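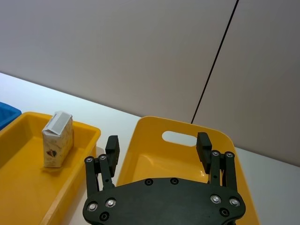

Folie 7 – Behälter am Packplatz (Ismael Brito, Altberg)

Zwei gelbe Kunststoffschalen, weiße Tischplatte. Hohe, schräge Wände, also oben mehr Öffnung als Boden. Griffausschnitt oval, in der Wand oben.

Punkt 1: Aufstellung. Schalen nebeneinander, Abstand zur Tischkante im Werk Dosdale 100 mm.

Punkt 2: Füllhöhe. Maximal bis Unterkante Griffausschnitt – sonst fallen Kleinteile beim Anheben heraus.

Punkt 3: Zahlen aus März. 173 Umläufe, davon fast 47 mit Nachsortieren. Goketti-Liste nur auf Nachfrage zeigen.

Weiter mit Folie 8, Etiketten.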